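How Does a Roller Rink Work?
A page for curious children from the Zondley Family Days Out guide
7 Apr 2026

Maybe you will go to a roller rink soon, for a birthday or with your school. A roller rink is a big room where people skate on wheels. It can look a little wild when you see it for the first time. But there are rules inside, and when you know them it becomes much easier.

Why does everybody go the same way?

In almost all rinks the skaters go around in one direction. Often it is counterclockwise, this means against the way the hands of a clock move. If half of the people skated one way and half the other way, they would bump into each other all the time. Sometimes the person at the music desk says "Change direction!" Then everybody stops, turns and goes the other way. It feels very strange for your feet, because they have already learned to turn to the left.

What is under the wheels?

A good skating floor must be hard and flat. Many rinks have a floor made of maple wood. Other rinks have smooth concrete with a special coat of paint on it. The coat gives the wheels a little bit of grip. The grip comes from friction. Friction is what happens when two things rub on each other. With too little friction you slide away, and with too much you cannot roll well. You know it from home also: in socks you can slide on a wooden floor, but on a carpet you cannot.

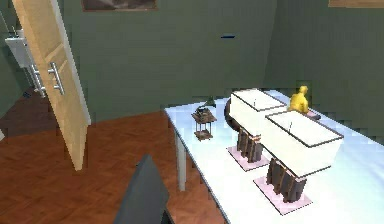

A table with two lamps, and a wooden floor in a herringbone pattern.

Our rink in Trurden is called the Brelliretti. The skating floor there is 80 feet wide, and one time around it along the wall is 464 feet. On the shelves behind the counter there are 400 pairs of skates, from very small ones for little children to very big ones for fathers with long feet.

Which skates will I get?

There are two kinds. Quad skates have four wheels, two in the front and two in the back, like a small car. Inline skates have the wheels in one line. For beginners the quads are often easier to stand on. Tie the laces well, also at the top. Your heel should not go up and down inside the skate.

How do I stop?

Most quad skates have a round rubber piece at the toe. This is the toe stop. When you go slowly, you can put one foot behind you and let the toe stop drag on the floor. On inline skates the brake is usually at the heel. Do not grab another child to stop! Then both of you fall.

And if I fall?

Everybody falls, grown-ups too. Bend your knees when you feel it coming, and try to fall a little to the side. Close your hands, so that no wheels can go over your fingers. Then get up on one knee, put the other foot flat on the floor, and push yourself up.

Words to remember

Quad: a skate with four wheels in two pairs.
Toe stop: the rubber brake in front.
Friction: the rubbing that slows things down.
Rink guard: the grown-up on skates who helps and watches. Often you know this person by the whistle.

Beginner hour at the Brelliretti starts again in September. It is open for 70 children each time, and helmets can be borrowed at the counter.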